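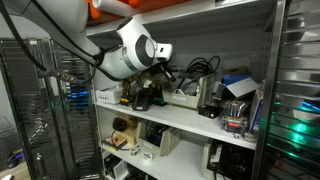

February, late evening. I finally got to teach the arm by hand today, and I can't stop grinning! Géza showed me how to switch it into free mode, and then you just take hold of the wrist and lead it where you want, like walking a very heavy, very polite dog. We're doing the storage shelves first, with the beige bin in the middle as our main target, the one with the black cable coiled up above its rim. I picked that bin myself and I stand by it, even though cable is miserable stuff to grip and the roll of tape farther along would have been kinder to a beginner.

My first 3 tries were awful. I pushed too fast, and the playback copied every wobble faithfully (my wobbles! in a machine!). Géza told me to stop steering with my wrist and move from the shoulder, and the next one came out so smooth that I made him play it again. By supper we had 17 recordings saved, a few of them good.

After the break we tried remote control, with Irén on the handset and me calling out how much room she had under the upper shelf. It's a different skill altogether. By hand I can feel when the arm is near its limit, and with the handset you have to trust your eyes, and mine kept telling me we were closer than we were. Irén is so calm at it. She went in over the bin, paused, crept down, closed the gripper on one loop — and I was holding my breath the whole time.

Jitell want 400 demonstrations from us before they'll train anything, which sounded enormous this morning and sounds like fun now. I'd like to mix the two methods, some by hand and some remote, and Irén thinks we should keep them in separate folders until we know which ones help. She's probably right. Must ask Szénási for a second handset.

Missed the early bus back to Prunutville and wrote half of this at the stop. My shoulders ache. Tomorrow I want to try the lower shelf, coming in from the side, and I want to go first.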